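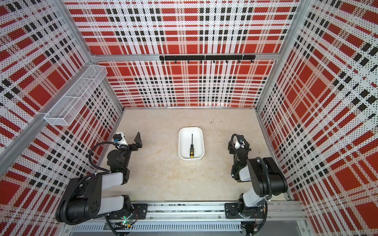
To: cell-practice list
From: Elmont bench
Date: Mon 21 October
Subject: Re: Re: start state rules for two-arm cells, draft 3

Replying to the Skarum message, quoted first so the numbering is clear.

> We read draft 3 and have trouble with section 4. It says the cell must
> be "clear" before a run starts. Our people read that as nothing on the
> floor at all. The Zotalwood people read it as nothing that isn't in the
> task sheet. We had 855 runs come back from review with a note saying
> start state wrong, and most of them were fine under the second reading.
> Can the list settle on one wording?
>
> Also, does a wall rail or basket count as part of the cell or part of
> the task? The draft doesn't say.

The second reading is the one we meant. I wrote section 4 and the word "clear" was a poor choice. Proposed text for draft 4:

4.1 Before a run starts, the floor holds the items named in the task sheet and no others.
4.2 If the task sheet names a tray, the tray is on the floor between the two arms, long side running front to back, whether or not anything is in it.
4.3 Both grippers are open, empty and not touching any item.
4.4 Hooks, baskets and other wall fixtures belong to the cell. They stay up for all tasks. They are empty unless the task sheet puts something in them.

On 4.2, we would like the tray-only state to have its own line in the task sheet. At the moment a reviewer who sees an empty tray can't tell whether the item was left out by mistake or whether the task calls for it.
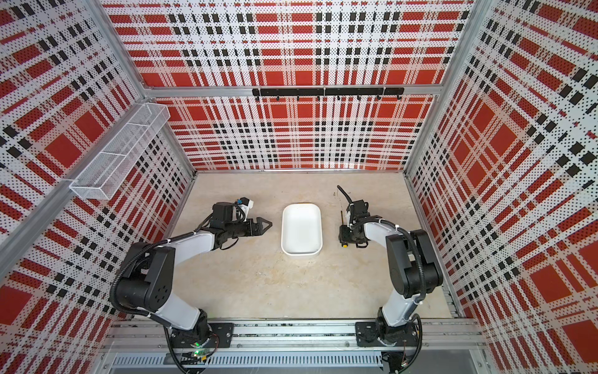

So the sheet would say "tray, empty" or "tray, screwdriver" and the reviewer checks against that. We tried this on 700 runs at Elmont and review went faster. I don't have a proper time figure and won't guess at one.

Two smaller things.

Handle direction. Draft 3 leaves it open. For hand tools in a tray I would write "handle toward the front rail" and let the task sheet override it. Lu has been doing it that way already and would not have to change anything.

Cables. Section 6 says cables must be "tidy." Same problem as "clear." I suggest: no loose cable on the floor inside the walls, and slack at the elbow must not reach the floor in any pose the task uses. Cable below the front rail is covered by section 7 and doesn't need to be said twice.

As for the 855, my view is that they should be checked again under 4.1 and not thrown out. Our own backlog is 1,227 and we plan to treat it the same way, 3 people on it, starting with the tray tasks.

Please send wording changes to the list and not to me directly. I'd like draft 4 out before the end of October. If you object to 4.4, say so soon, as two of the task sheets depend on it.

Elmont bench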